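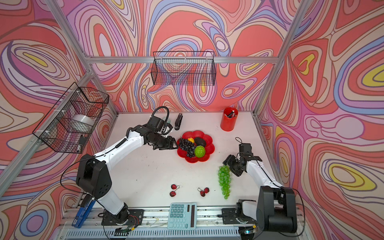 2 min read

Notebook, Saturday, afternoon. Fruit plate.

Today I worked only with the fruit and the red flower-shaped plate. The question is small: which pieces should go on the plate first, so that the later ones still find a place? Last time I started with the small things and the grapes came at the end, and I was not satisfied with how they sat.

My opinion now is that the purple grapes should go on the left and stay there. They are the widest piece and they have no flat side. The avocado goes behind, the small yellow fruit near the grapes, the green one in front of the avocado. The green grapes take what is left on the right. The cherries I keep for last, because the stems catch on everything.
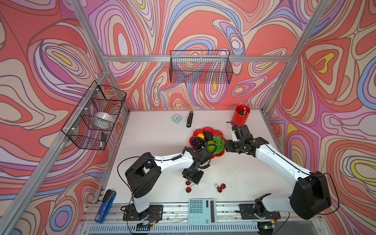
Dae-han Kwon thinks the cherries should go first, under the grapes, so the stems are held down by the weight. I wrote this down because I want to try it, but I am afraid we will then not see the cherries at all. Musa says a plate of fruit where the cherries are hidden is a sad plate. We did not agree.

The other point is the avocado. It is smooth and dark, and if it is placed too close to the edge of the plate it leans on the scalloped rim. Better to put it down near the middle and let the other pieces come to it. I would like to write the order on a card and keep it with the plate. Ruoxi asked for the same card for the Sokness set, so I can write both together.
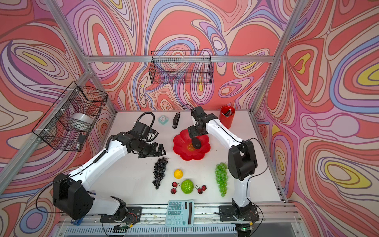
Dark oval piece, probably the avocado, over the red plate. Clock, stapler and pen holder along the back.

The desk things stay at the back of the table on the days when they are in use. They should not come forward between the fruit. The pen holder belongs in the corner, and I ask everybody to return the pens to it – I also forget.

The tabletop has small dark specks again. To wipe before Monday, with the soft cloth and not with the rough one. 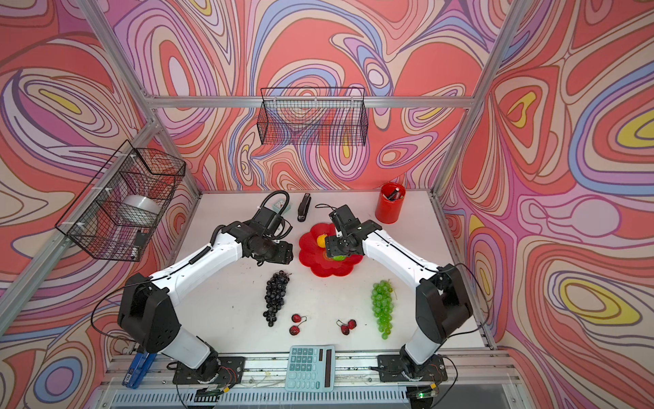

To do

Write the card with the order of the fruit.
Try the cherries first, as Dae-han proposed, and compare.
Ask Jinlong if the second plate from Hostach is still in the cabinet.
Look through the wire baskets and decide what should be kept in them.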